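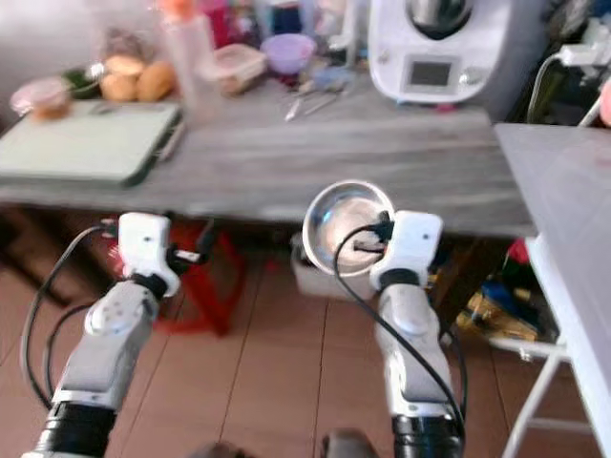 Net run rate in our league is calculated by the app, and I can't reproduce its number for my team. We play 20-over games and have finished 3 of them. The home ground at Hasis tips to one side, so totals depend a lot on which end you bat from, and I would like to be sure of the arithmetic before I start on that question. Our figures:

- Runs scored: 400
- Overs faced: 20, 20, 19 (all out for 132 in the last one)
- Runs conceded: 381
- Overs bowled: 60

My calculation is 400/59 minus 381/60, or 6.780 − 6.350 = +0.430. The app shows +0.317. Skukeo has the same points and +0.402, so the difference puts us below them instead of above. Is the app wrong, or is there a rule about being all out?

**Answer 1** (accepted)

The app is right. When a side is bowled out, its run rate is calculated over the full quota of overs it was entitled to face. Your 132 therefore counts over 20 overs, and the 19 is discarded for this purpose.

Corrected:

`400 / 60 = 6.667`
`381 / 60 = 6.350`
`6.667 − 6.350 = +0.317`

The same rule applies when you bowl the other side out. If you dismiss them in 15 overs of a 20-over game, you are credited with 20 overs bowled. Check your 60 against the scorecards — if you took it from the quota it is already correct.

A side that reaches its target early is treated differently. Its actual overs count, as long as it wasn't all out. Chasing quickly improves your rate and getting out quickly doesn't.

Two further points:

1. Add up all runs and all overs first, then divide. Averaging the rates from separate games gives a different result whenever the overs differ.
2. Games with no result are normally left out. Games with a revised target have their own rule, so read your league's playing conditions.

— Ľubomír Danko

**Answer 2**

It's a bad tiebreaker anyway. Ours uses head to head and then number of wins. We lost out to Hakala on run rate two seasons ago after beating them and people are still annoyed. Ask your league to change it, January is when ours takes rule proposals.

> Comment: Doesn't answer the question. Wins wouldn't separate them here either unless there was a tie or a washout.

**Answer 3**

Answer 1 covers the rule. If you keep this in a spreadsheet, there is another error to watch for. An innings recorded as 17.2 is 17 overs and two balls, so it has to be entered as 17.333. Typing 17.2 gives the batting side a slightly higher rate than it earned. With the scorecard value in A2:

`=INT(A2)+ROUND((A2-INT(A2))*10,0)/6`

I put a second column next to it with "all out" as Y or N and substitute 20 when it is Y. For shortened games that has to be the reduced quota, so I keep the quota in a third column. The Tirum scoring sheet skips this and has been wrong for every rain-affected game I checked.

> Comment from the asker: Changed the last innings to 20 and I now get +0.317. The 60 overs bowled was from the scorecards, no wickets issue there. Thanks.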